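Relay translation

Relay translation (you'll also see it called indirect or pivot translation) is when a text gets from language A to language C by way of language B. I've been doing it on and off for 15 years, so this entry is written from my own desk and leans on the jobs I know best. Most of what I say applies to written work, though interpreters do a live version of it too, and they deserve an entry of their own!

How it works

Say a client has a manual in Greek and wants it in Estonian. Finding one person who reads technical Greek and writes good Estonian can take ages, so the agency has it put into English first, and then hands the English to an Estonian translator. English is the pivot here. I've also worked from French and German pivots, and once from a Russian one that had itself come from somewhere else, which was a long month of May for everybody involved.

The person making the pivot has an odd job. A normal English translation is meant to read nicely, but a pivot has to be clear to another translator first, even if it sounds a bit stiff. I keep short sentences, I repeat the noun where I'd usually write "it," and I leave notes in brackets all over the place. If the Greek says "you" to one person and not to a group, I write that down, since English drops the difference and the next translator may need it.

Where it gets used

Subtitles are the big one. A template is made in one language, with all the timings fixed, and the other versions are built on top of it. After that come user manuals, museum panels, contracts between companies that share no language, and quite a lot of fiction from smaller languages. My first proper relay job was for Stefanou, a small agency that sent the same pivot out to 11 translators at once. I got questions from six of them about the same word on page two, and after that I learned to write a glossary before sending anything! 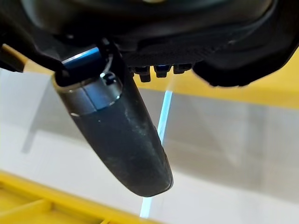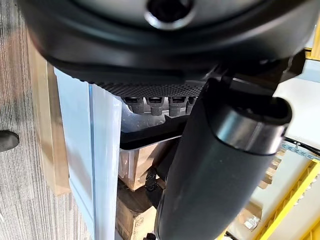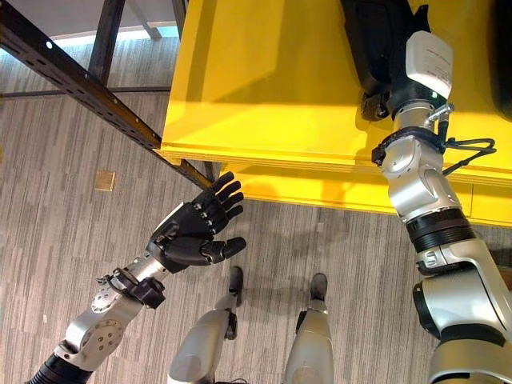
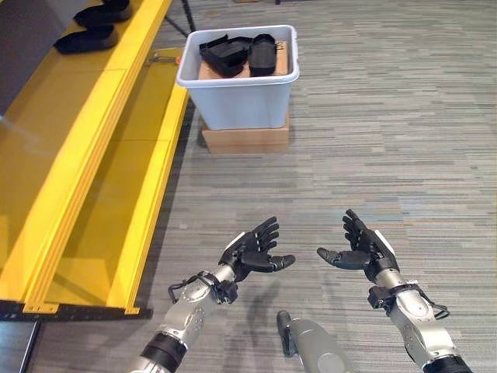

Robot gripper parts (first two) and black robotic hands (last two).

What goes wrong

Mistakes travel. If I misread a line in the pivot, every version made from it gets the same mistake, and a reviewer who only reads the pivot and the final text will never catch it. Jokes and rhymes suffer too, and so do levels of politeness. Gender is a classic: a Turkish sentence doesn't have to say whether the person is a he or a she, my English usually picks one, and the Spanish then treats my guess as a fact.

Numbers and dates are sneakier than people expect. I've seen a delivery note dated 03/05/2023 come out in the final version as two different days, depending on which country the translator lived in. I spell the month out now.

Checking the result

The best check is a reader who knows both the first and last languages, even if that person doesn't translate for a living. Iraklis Economou, who I worked with at Trotari, liked to pull 60 sentences out of a finished job and compare them straight with the original, skipping the pivot completely. It took him nearly a whole afternoon and he always found something (usually mine, sadly). Back translation is another way to do it, but I find it slow, and it tends to flag wording that was perfectly fine.

Tools

Most translation programs can show three columns, so the last translator gets the original next to the pivot. Please turn that on, even for a language you can't read! Names, figures and line breaks are easy to compare by eye. At Fletow we used a shared sheet for questions, with one row per query, and the answers went to every language team. Fomora kept theirs in email, and I still have the folder.

See also: back translation, pivot language, subtitle template, interpreting relay.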